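3.2 Part presentation and surface effects

The sorting line at Skastdale handles returned electrical control parts, most of them pushbuttons, selector switches and pilot lights taken out of old panels. Parts reach the inspection station one at a time on a flat belt. The belt is green throughout, and the colour was kept when the line was rebuilt in October because black, grey, yellow and red housings all stand out against it to some degree. Black housings are the weakest case and are treated separately below.

A total of 758 parts were inspected over the trial. Of these, 142 were mushroom-head or emergency-stop style switches, the group with the most uneven outline. Each switch has a wide round upper section, a contact block and a base, and the three sections differ in width, colour and finish. Inspectors were asked to record the resting position of each part before judging its condition. Position was entered as upright, on its back, or on its side, following the Urrego handling sheet used elsewhere in the plant.

The yellow collar proved the most useful landmark. It is bright and circular, and its tilt can be judged by eye from the shape of the ring around the dark centre. The contact block is harder to read. Terminal screws and printed labels are close to each other in size at normal viewing distance, and small pale or green marks on a bluish-grey block could be entered as either. Where an inspector could not decide, the mark was entered as "unresolved" and left out of the label count.

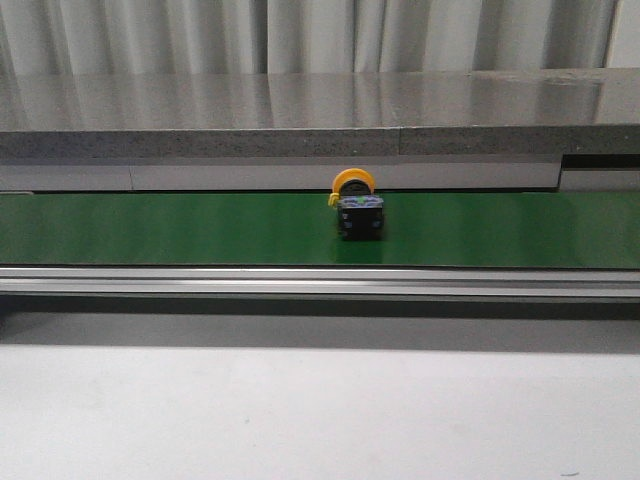

Figure 3. Switch lying on its back on the inspection belt, yellow collar uppermost. A faint reflection of the black base is visible on the belt surface.

The reflection shown in Figure 3 matters when the height of a part is taken from its outline. The belt has a smooth, slightly shiny finish, and a dark base sitting on it can appear to continue downward toward the front edge. An inspector who follows the dark area to its end will place the bottom of the part too low. The same error was not found at the collar, where the outline is clear of the belt.

Two corrections were tried. The first was a matte cover strip supplied by Zevetti, laid over the belt at the inspection point. It removed most of the reflection but lifted at the joins, and small parts caught on the raised edge. The second was a change to the written procedure. Inspectors were told to find the lower corners of the base first and to measure from those. The second correction was adopted and the cover strip was withdrawn.

Uneven light along the belt was a smaller problem. The left end of the inspection area is dimmer than the middle, and the green of the belt is darker there. Black bases were harder to separate from the background at that end. Parts were therefore judged near the centre of the area wherever the spacing allowed. The aluminum side rail has a bright upper lip and served as a level reference along the front of the belt, but it was not used to judge colour.

Loose collars, cracked blocks and missing latches were recorded under the Edbridge fault list without changes to its wording. Results for the three resting positions are given in Section 3.3, with unresolved marks reported separately.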